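Moving the planner off my laptop

So I finally ripped out the old motion planner this week, and I'm way happier than I expected to be! Nesen (my pile of Python that runs both arms) used to plan left and right separately and then hope for the best. Now there's one shared timeline, and each arm checks in before it goes near the other's space.

The knobs and toggles are where it gets fun. One arm holds the board, the other does the fiddly bit, and the holding arm has to stay a little soft or they end up fighting each other.

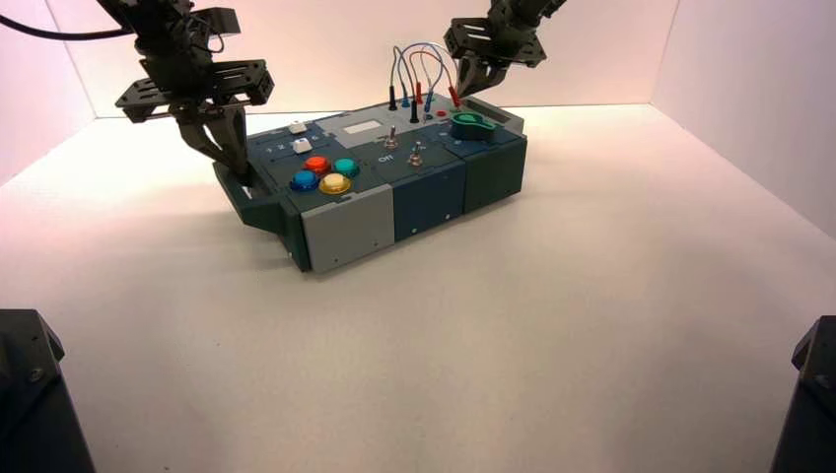
Stiffness is now a setting per step, which was Tyson Desjardins' idea - I'd buried it in a config file back in January and forgotten. The control loop runs at 100 Hz, and a replan takes 2 ticks if the cache is warm. Cold, it's over 5, and I can hear the difference. Next up is the logger, which still drops timestamps whenever I restart it.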